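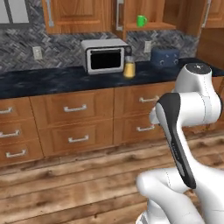
Figure 4. Wall storage of mixed type: wooden cabinets with doors and an open shelf with a mug, over a dark marble-patterned counter. Computer rendering.

4. Wall storage and where everyday items are kept

4.1 Definitions

The term "wall storage" covers any cabinet or shelf fixed above counter height. We divide it into two types. Closed storage has a door that must be opened before an item can be reached. Open storage has no door. A cabinet with a glass door counts as closed, even though its contents may be visible, because the resident still has to open it. Many kitchens combine the two types along one wall, as in Figure 4, and we call these mixed kitchens.

An "everyday item" is one that the resident reported using on most days of the week. Mugs, cereal bowls, side plates, and drinking glasses made up most of this group. Serving dishes, baking pans, and small appliances were recorded separately and are discussed in Section 5. Food was left out of the study, with the exception of tea, coffee, and sugar kept in a permanent container.

4.2 Homes and records

The sample consisted of 48 homes in two housing developments, Rankin and Malimska. All were rental units. The Rankin kitchens were fitted with closed wall cabinets when the buildings were completed, and residents are not allowed to remove the doors. The Malimska kitchens are mixed, with at least one open shelf above the counter. Floor area and household size were similar in the two developments, but the Malimska residents were somewhat younger and had lived in their homes for less time.

Each household kept a storage diary for two weeks in May. The diary sheet was adapted from the Umano household inventory form, which we shortened after a trial in which residents complained that it took too long to fill out. On the first day, residents marked the usual place of each everyday item on a drawing of their own kitchen. After that they noted only changes: an item put somewhere new, an item left out on the counter overnight, or an item that could not be found when it was wanted.

The diaries produced 415 entries. Entries that named no item, or named an item but gave no location, were set aside. Where two people in the same home had written about the same event, we kept the earlier entry. Everything else was coded by location and by storage type, and the codes were entered in Kakix, the records program used in the first part of the project. A second coder worked through 100 entries without seeing the first set of codes. Most disagreements had to do with the counter. One coder had treated a drying rack as counter space and the other had treated it as part of the sink, and we settled on the sink.

4.3 Results

Mugs were kept in wall storage in nearly all homes. The choice of shelf was less uniform. In the Rankin homes, mugs were usually on the lowest shelf of the cabinet nearest the kettle or coffee maker. In Malimska they were usually on the open shelf, wherever that shelf happened to be, and this held even in units where the shelf was at the far end of the wall from the nearest outlet. Residents in these units walked farther for a mug than they needed to, and several moved the kettle to the shelf during the diary period. None moved the mugs to the kettle.

Of the entries that could be used, 236 described an item left on the counter overnight. These were more common in Rankin, which is what earlier work on closed cabinets would lead us to expect. The difference was largest for glasses and smallest for plates. A likely explanation is that a glass is often used again before it is washed, and a resident who expects to use it again has little cause to open a door and put it away. Plates go to the sink after a single use in either type of kitchen.

Lost items followed a different pattern. Residents with open shelves seldom reported that they could not find a mug or a bowl, but they did report more trouble finding items in the rest of the kitchen. In the interviews they often described the closed cabinets as the place for "everything else." Lids and measuring cups came up most often. It appears that when an open shelf takes the best-used items, the cabinets beside it receive less attention and are less often put in order.

Height mattered in both developments. Shorter residents avoided the upper shelves for daily use and stored light or rarely used things there, such as paper napkins and holiday dishes. In homes with adults of quite different heights, the lower shelf tended to be crowded — in some cases with mugs stacked inside one another — while the shelf above it was half empty. Shelf spacing could be changed in the Rankin cabinets, but few residents knew this before we asked.

Dust and grease were raised mainly by residents with open shelves close to the stove. They dealt with it by keeping only items in constant use on the shelf, so that each was washed before it had time to get dirty. Decorative items were rare near the stove and more common at the other end of the counter.

4.4 Limits of the comparison

The two developments differ in more than their cabinets. Length of stay is the most serious problem, as people who have lived in a home for years may have settled into habits that have little to do with the doors. We also relied on residents to report items left out overnight, and a person who leaves glasses on the counter every night may stop writing it down. Entries fell in the second week in both developments, by a similar amount. The drawings made on the first day do not have this problem, and we give them more weight in Section 6.

Household Storage Working Paper, February 2023 | Contact the authors | © The authors. All rights reserved. | Back to top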